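Flollum fan club, minutes of the January meeting

I'm doing the notes again, so if I got something wrong, shout in the thread and I'll fix it!

Remaster news
We spent way too long on this (no regrets). The Flollum remaster bundles the first 2 games plus the old Kirkura expansion, and everyone who spoke was happy about Kirkura, me included. I played it on a laptop that could barely open the menu, so I'm very ready for a proper go at it. There was some grumbling about the price. We agreed to hold off on a group order until we know if the bonus maps come with the standard edition.

Save files
Old saves probably won't carry over. My own file is sitting at 93 percent and I'm a bit heartbroken, but I'll live. I said I'd write up how to back them up anyway.

Game night
Moved to 7:30 so the people out west can get home and eat first. We have 35 sign-ups, which is great, but the Munteanu server is going to struggle, so we're splitting into 2 lobbies. Please put your lobby choice next to your name on the sheet.

Graphics chat
This one ran long too. Stair-stepped shadow edges came up, and so did how good veined marble can look in a render. I'd take cleaner shadows over fancier stone any day, but the room was split.
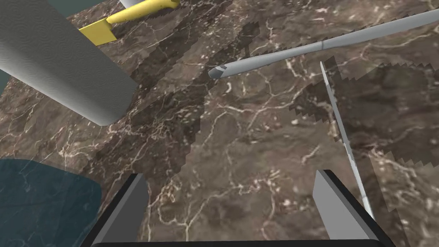

Brown marble, jagged shadow edges.

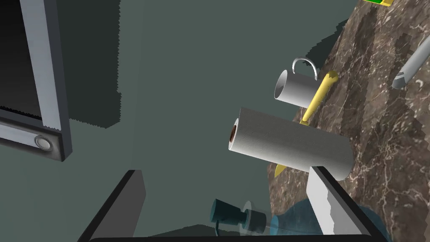
Drornlow mod
Still waiting on the new build. The quest text needs proofreading and I've taken the first chapter, so somebody please grab the second (it's short, I promise).

Next time
Same channel, same hour. Bring your questions about controller settings, we ran out of time for those.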